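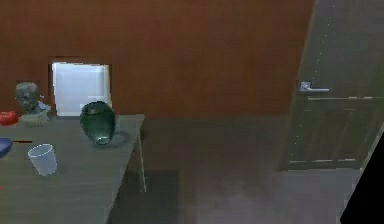 Margit Vik
Maintainer, Katon listings data

Katon: door rules and house notices for small concert venues

README, last revised 19 Oct 2021

What you get

Katon is a table of the things venues tell you before they let you in. Bag sizes, age limits, whether you may bring a folding chair, whether the folding chair may have arms. There are up to 2000 notices in it, collected from venue websites, ticket confirmations and, in a few regrettable cases, laminated signs that I typed out while standing in a queue.

It began as a spreadsheet for my own use, after I was turned away from the Zeltmont over an umbrella. The Zeltmont's umbrella rule is row one. I have tried to be fair to it.

Files

notices.csv has one notice per row, in the venue's own words.
venues.csv has one venue per row, with town, indoor or outdoor, and standing or seated.
labels.csv holds the topic labels, joined to notices on notice_id.
changes.txt is where I admit to things.

All files are UTF-8 with a header row. Commas inside notices are quoted. Venues love commas, so please use a proper CSV reader and don't split the lines yourself. I get letters.

Columns in notices.csv

notice_id: a whole number. Gaps are deleted duplicates, and the numbers are never reused.
venue_id: matches venues.csv.
text: the notice as published, spelling included. "No re-entery" is correct as it stands.
source: web, ticket or sign.
season: summer, winter or all. Filled in only where the venue says so.
superseded: yes if a later notice from the same venue contradicts this one. Some venues contradict themselves within one notice, and those are marked no, for want of anything better.

Labels

Each notice carries one or more of these: bags, age, seating, weather, re-entry, smoking, food and drink, cameras, refunds, parking, animals, other.

I labelled 600 notices by hand. The rest were labelled by a keyword script and then skimmed, and the column labelled_by tells you which is which. If you are testing anything, test it on the hand-labelled ones. The script believes that "bar" always means drink, which does the crowd barriers at Nestberg no favours, and it files everything about hot dogs under animals. I fixed the second of these in February and broke it again shortly afterwards.

"Other" is larger than I would like. It includes the Midtbø open-air stage, whose notice on footwear runs to four paragraphs and mentions clogs by name.

What it is good for

Comparing how venues word the same rule. Checking your own draft notice against what everyone else says. Practising text sorting on something that isn't film reviews.

What it is not good for

Deciding whether to bring an umbrella. Rules change between one show and the next, touring acts add their own, and the person on the door has the final say whatever the CSV thinks. Check with the venue. Don't wave a printout of this file at anybody in a high-visibility jacket. I have tried it and the results were poor.

Known problems

Outdoor venues are over-represented, as they have more weather to write about.
Start times were in an earlier version and have been taken out. They disagreed with the tickets, the posters and each other.
The Nestberg rows give its old name in two places and its new name everywhere else.
Refund notices are often cut short, with the rest hidden behind a link that no longer works.
There are no prices, and I won't be adding any.

Licence and corrections

Use it for anything you like and mention Katon somewhere. The wording of each notice still belongs to the venue that wrote it, should they wish to claim it.

Send corrections as a notice_id and the new text, one per line. Venue staff are welcome to write in as well, and the manager of the Zeltmont already has, at some length. The umbrella row stays in, marked superseded.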